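4.2 Baskets and floor-level storage

Items on their way to a cabinet spend part of the time on the floor, usually in a basket that was set down while a door was opened or a shelf cleared. 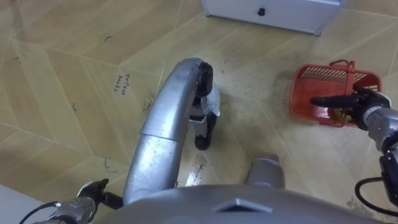 Figure 3. Red plastic shopping basket with raised handle, held with open floor between it and a white cabinet. A small yellow object is inside.

4.2.1 Choice of basket

The baskets used in the study were rectangular shopping baskets. We compared them with the open trays described in Section 3, which had been our first choice because they stack well. Households in the Gravard sample went back to baskets within 10 days when both were available. The reason given most often was the handle. A tray needs both hands, and a person who arrives at a closed cabinet with a tray has to put it down before doing anything else. A basket can stay on one arm while the door is opened.

Slotted sides were preferred over solid ones by most participants. They could check what was left in the basket without bending over it, and small objects at the bottom were found sooner. The drawback is that thin items, such as pens and loose cutlery, worked their way into the slots and caught there. Westerberg reported the same problem in her pilot work at Tullon and lined the baskets with cloth. We left them unlined so that the contents could be seen from the side.

4.2.2 Where the basket is put down

Over the whole study we logged 3,630 set-downs. Each entry recorded the nearest piece of furniture, the distance from its front, and whether the basket was moved again before it was empty. Set-downs on a table or counter were logged under a separate code and are treated in Section 4.4.

Floor set-downs clustered close to the cabinet being filled. Participants who put the basket directly in front of the door often had to shift it when the door swung out. Those who put it to one side moved it less, but reached farther for each item. Ekrem Yurt, who coded the Eren households, suggested splitting the floor category by hinge side, and we adopted this for all later coding. The split made the second group easier to read: a basket on the hinge side was nearly always moved, and a basket on the knob side was usually left alone.

Floor covering had little effect on position. On tile and other hard floors, participants tended to push the basket along with a foot. On carpet they picked it up. We didn't record noise, although several people in the Mastasus group mentioned it in the interviews.

4.2.3 The last item

A basket was coded as empty only when nothing remained in it. In 14 households at least one basket was put away with a single small object still inside. These objects were mostly ones without a fixed place, such as a spare cap, a toy part or a clip. When asked, participants said they had seen the object and meant to deal with it later. In the December follow-up we found that many of these items were still in the same basket, under a new load. We return to this point in Section 5, where objects without a fixed place are discussed as a group.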